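4. Evaluation of the Ostura Hand-Held Demonstration Kit
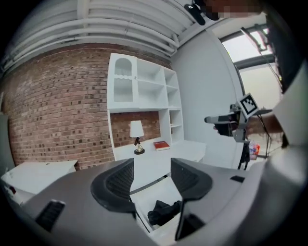 Figure 3. View from the camera of one Ostura gripper during a tidying task. The finger pads are in the foreground; the second gripper, carrying its marker, is at the right.

4.1 Scope of the review

The Ostura kit is sold by Rikeo as a complete set for recording manipulation tasks by hand. The review reported in this section was carried out by the authors on a purchased kit and was completed before the supplier's price change of February. No part of the equipment was lent or given by the supplier, and Rikeo did not see the results before submission.

The review had two aims. The first was to establish whether a small laboratory with no mechanical workshop could bring the kit into use from the printed instructions alone. The second was to establish whether the recordings it produces can be used for training without a large amount of manual repair. Questions of robot performance after training are left to Section 5, where the Yoshida arm is described.

4.2 Contents and preparation

The kit as delivered consists of 2 hand-held grippers, their cameras and cables, a set of printed markers with mounts, a charging unit and a licence for the Flosis recording software. The price paid was 3980 euros, excluding delivery. Replacement finger pads are sold separately, and one spare pair was bought at the same time.

Assembly was carried out by Hae-won Maeng and Bjarke Bech, neither of whom had used the kit before. The instructions were clear on the fitting of the fingers and the camera. They were less clear on the order in which the grippers should be connected to the recording computer, and the first afternoon was lost to a fault which was later traced to a cable seated in the wrong port. The supplier's help desk answered the resulting enquiry on the following working day and has since added a page on the matter to its website.

Calibration requires the operator to move each gripper slowly in front of a printed board. The software reports the result as a single grade, with no figures behind it. The authors would have preferred access to the underlying error values, which are needed when two sets of recordings made on different days are to be compared. These values can be recovered from the log files, but the format of the logs is not documented.

4.3 Recording procedure

Recordings were made in a furnished room, with domestic items placed on the floor and on the furniture. The wide lens takes in a good deal of the surroundings as well as the fingers. In the view given in Figure 3, a crumpled black item lies on the white floor between the pads, and the brick wall and white shelving behind it remain in view, although the straight lines of both are strongly bent. Fixed detail of this kind is of use to the tracking software, which relies on it to work out the position of the gripper.

Each operator was given a short written task sheet and was allowed to practise until content to begin. Tasks were limited to picking up, placing, folding and handing over. A recording was started and stopped by the operator using the trigger, and a second member of staff kept a written log of any interruption. In total, 500 recordings were attempted.

4.4 Results

Of the 500 recordings attempted, 422 were accepted by the Flosis software without any manual correction. The remaining 78 were examined individually by Fadime Duman and Elīna Mockus. Loss of tracking was the most common cause of rejection. It occurred chiefly when a gripper was brought close to a plain wall or cupboard door, so that little detail was left in view. Other recordings were rejected because the trigger had been released too early, a fault of procedure for which the kit cannot be held responsible.

Tasks using both grippers were rejected more often than tasks using one. The kit places a printed marker on each gripper to help the software relate the two, and this worked well when the marker faced the opposite camera. When the operator's wrist was turned inwards the marker was hidden, and the software then fell back on an estimate that drifted over the length of the recording. A second marker on the underside of the mount would be a simple improvement.

The ribbed pads held cloth and card securely. They performed less well with small, hard items such as coins and keys, which tended to turn in the grip. Light wear was found at the tips of one pair at the end of the review, and that pair was replaced before the work described in Section 5 began.

4.5 Comfort and ease of use

Operators were asked to complete a brief form after each session. The weight of the gripper was judged acceptable for short periods, but several operators reported a tired wrist when working at floor level. The cables drew more complaints than any other part of the kit. They hang freely beneath the gripper, and in low work they may pass in front of the fingers or rest on the item to be lifted. Clips to guide them along the forearm were made in the laboratory from fabric tape, and their use was continued for the rest of the review.

The trigger was well liked. Its travel is short and its resistance even, and new operators needed little instruction in its use. The charging unit gave no trouble.

4.6 Assessment

The Ostura kit can be recommended to laboratories that wish to begin recording in ordinary rooms and that have a member of staff able to read log files. It is less suitable for work with small hard objects, or for long two-handed tasks in which the wrists are turned for much of the time. The authors have written to Rikeo asking for the log format to be published and for the calibration error to be shown to the user. A reply dated January 14, 2019 states that the first of these requests has been accepted and that the second is under consideration.

The task sheets and the operator form were prepared by Adaeze Abubakar and are available from the authors on request. The recordings themselves cannot be released in full, as some contain views of persons who did not take part in the review.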